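Enik Compartment Organizer, Smoke Gray

Storage > Small Parts > Latching Boxes

In stock. Ships from our Clornwood warehouse.

The Enik is a shallow plastic box for small things that get mixed up in a drawer. It has a hinged lid, two black latches and a grid of compartments inside. People buy it for screws and washers, beads, fishing tackle, sewing notions, fuses and spare keys. We use them in our own packing room for label pins and replacement feet.

The body and lid are tinted gray plastic that you can see through. The tint is light enough that you can find the box you want on a shelf without opening it. If you need to read small print on a part, you will want to open the lid.

Compartments

The cells are rectangular and come in different sizes. Put long items such as drill bits, pencils or cable ties in the larger ones and keep the rest for small hardware. The dividers are a pale gray, lighter than the walls, so the edges of each cell are easy to make out when you are sorting.

Fill each cell to just below the top of the divider. If parts stand higher than that, the lid will press on them and the latches may not catch. This is the most common problem customers write to us about, and taking out a few pieces fixes it.
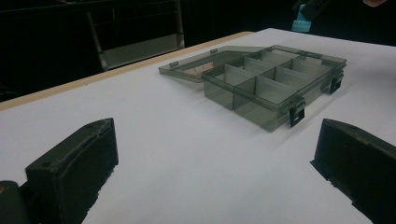 Lid and latches

The lid opens all the way and lies flat behind the box, so give it clear space at the back of your bench. You can leave it open while you work. On a narrow shelf, pull the box forward before you open it or the lid will hit the wall.

To close, bring the lid over and press down along the front edge until it sits level. Then push each latch in until it clicks over its tab. Close both latches before you carry the box. To open, lift each latch from the bottom with a thumb. The latches are stiff when new and loosen up after a week or so of regular use.

Do not carry the box by the lid or by one latch.

Labels

Paper labels stick well to the outside of the lid and peel off with warm water. For boxes kept in a stack, put a second label on the front wall between the latches. Permanent marker can be removed with rubbing alcohol on a soft cloth. Do not use acetone or paint thinner, which will cloud the plastic.

Care

Wash by hand in warm water with dish soap. Let it dry with the lid open. Not for the dishwasher. Not for food. Keep it away from heaters and out of a parked car in August.

The box is not watertight. It will keep dust out on a shelf, but do not leave it in the rain or in the bottom of a boat.

Ordering

Sold singly or in packs of 3 or 9. Packs of 9 ship in one carton. Schools and workshops that need 15 or more should write to Olga Rivas in our order office for a price. Orders are packed the next working day.

Returns are accepted if the box is clean and both latches are attached. Replacement latches are sold in pairs under Spare Parts. They snap on without tools. We do not sell replacement lids for this model.

Customer comments

"Bought the pack of 3 for my bead stock. The small cells are good for seed beads, but pour slowly." Thandeka Shezi

"Does what it should. I had trouble with the latches for the first few days. Would like a version with a handle." Svitlana Maksymiv

"I use one for resistors and one for screws. They stack fine, but they slide a bit if you bump the bench. I put a strip of shelf liner between them." Ainhoa Palacios

Reply from the shop: We stock shelf liner by the roll, see Drawer and Shelf.

Related items

Lundgren Steel Rack for Latching Boxes
Jelladum Label Sheets, Removable, box of 1000
Enik Replacement Latches, Black, pair

Page updated December 15, 2020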